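Replacing sleep() with Actual Conditions in a Pick-and-Place Sequence

Every pick-and-place script begins life as a list of moves with sleeps between them. It works on the day it is written. Then somebody changes the speed limit, and the arm starts opening its fingers at a height the script's author would describe as "optimistic."

This page covers converting one of those scripts to a Junix sequence, where each stage ends when a condition is met and has somewhere to go when it isn't. The job is the usual one: pick up a yellow toy, put it on a green plate, go home. You need a working arm driver, a calibrated table frame and joint feedback you trust.

The stage that usually breaks first is the one near the plate. With the gripper pointing straight down and the toy low over the rim, the timed version has no idea whether it is still descending. It has a number of seconds, and it believes in them.

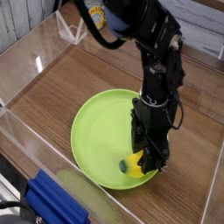 Step 1. Write down the stages

Our old script came out to nine stages, two of which did nothing except wait for the others. Yours will have its own fossils. Name each stage after what the arm is doing: approach, descend_pick, close, lift, transfer, descend_place, open, retreat, home. Resist step4b.

For each one, write the condition that ends it in plain words before you write any code. "The toy is held" is a fine start. "Enough time has gone by" goes back in the drawer.

Step 2. Set the descent

descend_pick ends when either of these is true:

- the tool height reaches the target, or
- the filtered vertical force goes over the contact limit.

Put both in the config file, in the same block:

descend_pick:
 until_any: [height_reached, contact]
 timeout: fault
 on_contact: hold

The height target alone is not enough. A curved toy lying on its side is not the same height all the way along, and if the pose estimate is off by a bit, a fingertip can come down on top of it while the planner is still expecting air. With on_contact set to hold, the arm stops where it is. The default is ignore, a choice I assume was made by someone with very flat objects.

If you land on top of the toy, leave the contact limit alone. Raising it makes the warning go away and the pushing harder. Check the grasp pose instead, starting with the finger offset in the tool frame.
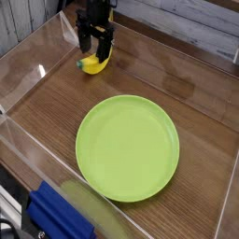
Callum Wrede
Controls software, Brercombe lab

Step 3. Decide what "held" means

Closing the fingers gives you two signals, finger position and motor current, and each of them lies in its own way. Position says the fingers stopped, which they also do when fully closed on nothing. Current says they are pushing, which they also do against each other.

So ask for both: current over the limit, and a finger gap wider than the empty gap. Measure the empty gap on your own gripper by closing it with nothing in it and logging the value. Do this again after changing fingertips. I have skipped this step, and I have then spent a morning debugging the planner, which was innocent.

held:
 all: [current_over, gap_above_empty]
 stable_for: grip_window

Check held again at the end of lift. A grasp that was good on the table can be a good deal less so once the table is no longer helping.

Step 4. Lift before you go sideways

Junix will blend two moves into one smooth curve if you let it. Between lift and transfer, don't let it. With blending on, the sideways motion can begin while the toy is only just above the wood, and the plate's raised rim is on the way. Set

lift:
 clearance: 70
 blend_next: false

Clearance is in millimeters, from the table frame. You can turn blending back on from transfer to descend_place once everything else is dull and reliable.
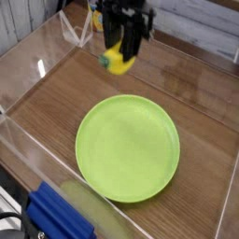 Moltden Motion Software Group

Step 5. Give every stage a way out

A timeout should never mean "carry on." Ours have the following exits:

close, not held: open, go back to approach, ask for a new pose
lift, lost held: stop, retreat straight up, ask for a new pose
transfer, lost held: stop and call a human
descend_place, no contact and no height: fault

Cap the retries. Without a cap the arm will keep trying for the same patch of bare table all weekend, with a dedication you won't find flattering when you read the log.

Step 6. Run it slowly and read the log

Run with --explain. Each stage change prints the condition that caused it:

descend_pick -> close (height_reached)
close -> lift (held)
lift -> transfer (height_reached, held)

If a line says (timeout) and the run still finished, you have left a carry-on somewhere. It is usually in open.

Search the file for sleep when you think you're done. Mine still had one, in home, with the comment "remove later."

Last edited 2022-10-17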